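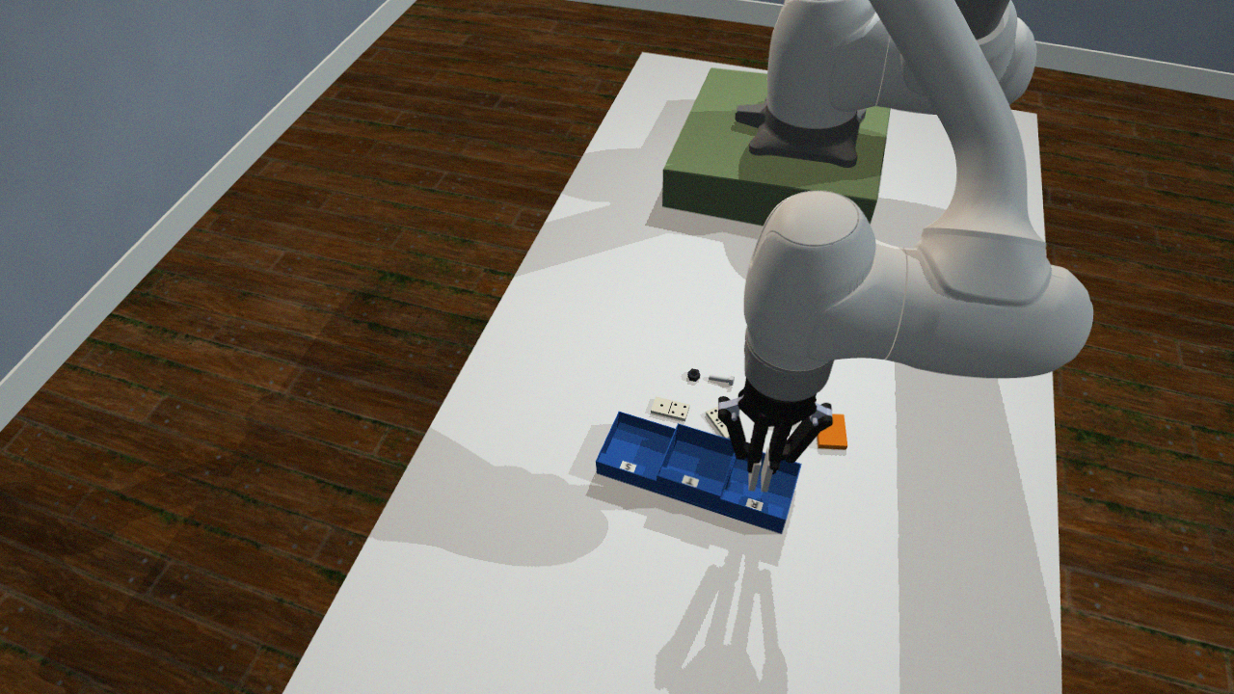
## 4. Conformance of Simulated Sorting Cells with the Medari Guideline

**Figure 4.** Simulated tabletop cell used in the rule review. The arm is mounted on a green pedestal block at the far end of the table, with the gripper over the compartment labeled "R". Small parts lie behind the tray.

### 4.1 Scope of the review

The Medari guideline was written for physical work cells in which a single arm moves small parts between a table surface and a divided tray. It says little about simulation. Laboratories nevertheless cite it when they report simulated results, and reviewers have no agreed way to judge whether the citation is justified. This section applies the guideline to a rendered cell of the kind shown in Figure 4 and records where its rules carry over, where they need to be reworded, and where they should be set aside.

The review was carried out in November by Manon Landry and Silvana Medeiros, working separately from the same scene files and task instructions. Disagreements were settled by Ita Madigan, who had taken no part in building the cell.

### 4.2 Marking of containers

Rule 5 of the guideline requires every compartment that can serve as a goal to carry its own mark, and requires the same mark to be used in the task instruction. The tray in Figure 4 has three compartments and three labels, reading S, T, and R from left to right. The first half of the rule is therefore met. The second half depends on the instruction text. Both reviewers found instructions in the Batthorpe set that named a compartment by position ("the one on the left") and gave no letter.

Position words are a problem in this layout. The lettering appears upside down from the camera's side of the table, so a person seated at the arm's end would have left and right reversed. We recommend that instructions name the compartment by its letter alone. Where a position word cannot be avoided, the point of view should be stated once at the head of the task file.

### 4.3 Placement of loose parts

Rule 6 asks that loose parts begin outside the tray and that each be reachable without moving another. The objects in the figure are two dominoes, a small black nut-like piece, a bolt, and an orange block, all on the table behind the tray. The first condition is satisfied. The second cannot be judged from a single view, as the gripper hides part of one domino. The reviewers checked it against the stored object poses, and we advise others to do the same.

The guideline is silent on parts of the same type. With two dominoes on the table, an instruction to "pick up the domino" has two correct readings. Medeiros scored such instructions as failing and Landry scored them as passing, on the ground that either domino would satisfy the words. Madigan ruled for the stricter reading. A revised rule should require that each instruction identify one part, or state openly that any part of the named type will do.

### 4.4 Lighting and shadow

Physical cells are expected to be lit evenly under Rule 30, which was drafted to protect human inspectors from glare and dark corners. The simulated cell departs from it. Broad shadows cross the tabletop, and the outline of the gripper is thrown onto the surface in front of the tray.

We do not regard this as a fault. Varied lighting may be a deliberate part of a test, and the Rawashdeh protocol permits it provided that the light settings are saved with each trial. We propose that simulated cells be exempt from Rule 30 and subject to a reporting duty instead: the position and strength of every light source must be listed, and any change between trials must be logged.

### 4.5 Mounting and clearance

The guideline's mounting rules deal with bolt loads and tipping, neither of which has meaning for a base fixed by the physics engine. They should not be cited in support of a simulated result. The clearance rules are a different matter. If a policy trained in simulation is later moved to a physical arm, the pedestal height and the distance from base to tray must match the real installation. Both values should be given in the methods section, together with the tolerance allowed when the physical cell is assembled.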